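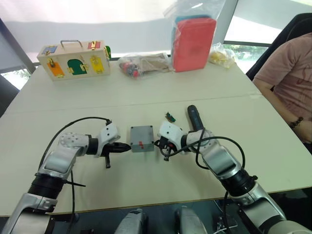
Fig. 1. Small gray box on a pale cream tabletop, between two arms.

Visible Wear on Dark and Light Fittings in Public Buildings
Remo Fuchs
Term project, Surfaces and Maintenance, Leitner Technical College

1. Task

The town of Grirkik is replacing the door handles and window catches in its older public buildings. The supplier, Perno, offers the Rirkero line in matte black and in light gray. The project compared how soon each finish looks worn in ordinary use and where on the part the wear appears. Mechanical strength was outside the task.

2. Method

Fittings already installed in the town hall, the indoor pool and two schools were inspected in November. The survey covered 1704 fittings, of which 646 were black. Each one was viewed at arm's length under the existing room lighting and graded from zero (no visible marks) to four (marks over most of the surface). Dust and scratches were graded separately. After the first grading the part was wiped with a dry cloth and graded again. Fittings with chipped coating were recorded but left out of the averages.

3. Results

Black fittings received higher grades for both dust and scratches in every building. The gap was largest at the pool, where lime deposits show as a pale film. Wiping lowered the dust grade on both colors and left the scratch grade unchanged.
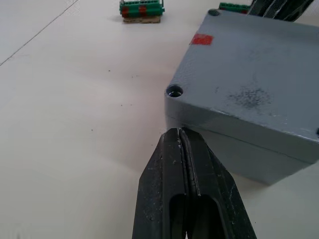

Scratches on the black fittings were concentrated on edges and raised lines. Flat faces were often still clean when the rim of the same handle had already gone pale. Ends that touch other objects, such as the tips of window catches, came next. The distribution is not particular to door hardware: on the black gripper the pale scuffs and scratches follow the raised ridge along the center seam, and the white specks and abrasion marks are most frequent along the inner edges and at the upper tip. For grading purposes, edges and faces should therefore be scored as separate zones. The form used in this project had one field for both, which probably lowered the scores of large handles.

4. Repeat grading

A second student regraded 20 fittings without seeing the first results. The grades differed on three of them, each time by one step.

5. Recommendation

Light gray for entrances, corridors and the pool. Black is acceptable in offices and meeting rooms. Samples of both finishes should be mounted on the main entrance for 10 weeks before the order is placed.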